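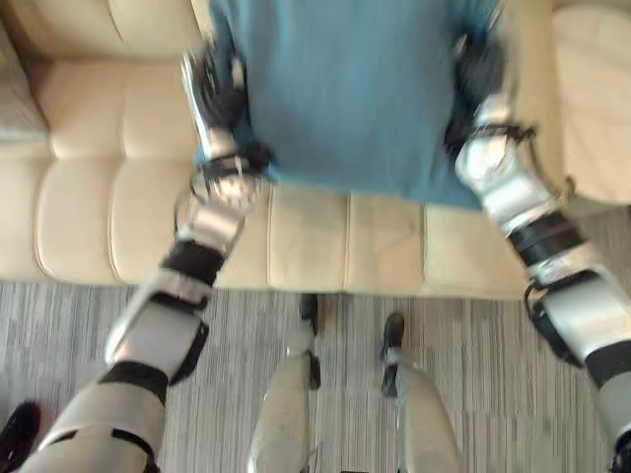

Household Tasks Program, progress report to Elstead
Report date: 7/26/21
Prepared by: Roos Verbruggen
Period covered: since the January report

Summary

Work on the cloth and upholstery tasks went ahead for most of the period. It was stopped for nine working days after a fault in the right arm during a sofa covering run. There were no injuries. The cause has been found, a fix is in place on one robot, and the second robot stays off two-handed work until it has the same fix. We are behind on one milestone and ask for a change to its date, set out at the end.

Work done

The robot can now take hold of a cloth by both side edges and lay it over the seat and back of a sofa while standing in front of it on carpet. In January it could only do this with the cloth already laid out flat on a table. Most of the gain came from the new grasp planner written by Quang Thái, which looks for an edge to hold and ignores folds in the middle.

Smoothing is still weak. The cloth often ends up rumpled, with an uneven lower edge, and a person has to straighten it. We did not expect to solve this in the present period and it is not part of the delay.

The fault

During a run in the Trodby test room the robot was pulling a cloth toward the back of the sofa with both hands. The right hand was told to open and did not. The left hand opened as planned. The controller took the right hand's position reading as correct and started the next move, which was to step back and lower both arms. The right hand kept its grip, the cloth pulled tight under the sofa cushion, and the robot was drawn forward and to its right. It went down onto the seat with its right forearm under the body.

Liam Staniforth was operating and pressed the stop as the robot began to lean. The stop cut the arm motors as it should. It also cut the legs, so the robot could not recover its balance. Lộc Khổng was standing at the side of the sofa, outside the marked line, and was not touched.

Damage was a cracked forearm shell, a bent wrist bracket and a torn seam in the sofa seat. Parts and outside repair came to $3540, paid from the maintenance line. The sofa was restitched in house.

Cause

Meinrad Hubmann took the hand apart two days later. The tendon that opens the fingers had worn through its guide at the wrist and was jammed. The position sensor sits on the motor side of the tendon, so it showed an open hand when the fingers were closed. The tendon set is rated by its supplier, Inudar, for 4000 open and close cycles. Ours failed at a little over half that. We think the sideways pull from heavy cloth is the reason, as the same part on the left hand showed wear in the same spot. Inudar has the failed set and has not yet replied with its own findings.

There was also a mistake on our side. The log for the previous afternoon shows the right hand opening slowly on four runs. A warning was written each time, but it went only to the log file and no one was asked to read it before the next session.

What has changed

Tendon sets are now replaced at 2000 cycles on any hand used for cloth.

After each release the robot waits and checks wrist force before it moves its feet. If either wrist still feels a load, it holds its position and calls the operator. This adds a short pause to every run.

The stop has been split in two. The first button freezes the arms and lets the legs keep balance. The second cuts everything. Operators have been retrained, and the old single button has been taken off the handset so the two cannot be confused.

Slow hand warnings now show on the operator's screen and block the next run until they are cleared.

The line on the floor has been moved out by 30 inches on both sides of the sofa.

The robot named Đinh has all of these changes and went back to work on sofa runs last week. We have had one hold since then, caused by a finger catching on a hem. The robot stayed standing and Liam freed the cloth by hand with the arms frozen. The second robot is waiting for wrist brackets.

Open items

We do not yet know whether the shorter replacement interval is short enough. Meinrad will open both hands at half the interval and record the wear.

The force check has been tested on two weights of cloth only. A very light sheet may not load the wrist enough to be noticed. Until Quang has results on this, light sheets are not to be used in two-handed runs.

Request

We ask Elstead to move the bed and sofa covering milestone back by six weeks. No extra money is requested. The other milestones stand as agreed.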